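Sorting the toy bin, finally

July 21, 2018

Ok quick one, I have a car to load and 4 bags in the hallway I can't get past.

So the toy bin. Musyoka asked in May when I was going to go through it and I said soon. Ha. Tipped the whole thing out this morning and just stood there. Puzzle pieces, crayons with no paper on them, one sandal. Half a train.

My system, if you can call it that – keep, wash, mend, give away. Worked fine for the first ten minutes. Then I got to the soft toys and everything went in keep.

Esther Mfaume (my neighbor, some of you know her from the comments) has done this with three kids and says don't sort with the kids home. Too late for that. Mine pulled two bears back out of the give away bag while I was on the phone with Tatu. Fine. The bears stay.

The yellow one was never going anywhere. Duck, chick, we've never agreed. I say duck. It's got the white belly and the little stubby wing with orange at the tip and that big open mouth, and it has been to the dentist and to my sister's wedding. It does have a few loose white threads now so it went on the mend pile, which is the blue-green carpety table, where everything lands. Snack packets too. I swear I clear that table every night and every morning there's another wrapper on it, plus fuzz. I gave up on the lint roller, it just moves things arround.

Mending plan: trim what's loose, don't pull. I pulled once on a rabbit and lost the whole side seam. Then a few tiny stitches with doubled thread, knot hidden inside. Erasto lent me his good needles and I have until he's back to not lose them.

Totals for anyone keeping score – 7 toys to mend, 4 bags out the door, one very full keep box that is basicaly the old bin with a lid on it. Bought the box at Hotton, it's a bit small, would get the bigger one next time.

Still to do: the puzzle pieces. There's a 300 piece one in there mixed up with I don't know what. Not today. 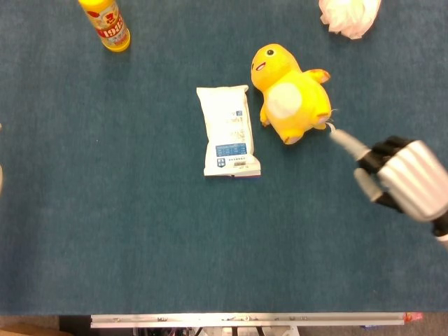
Anyway if you have a trick for getting crayon off a train let me know, I've tried dish soap and it only smeared. Off to load the car before the bags get unpacked again.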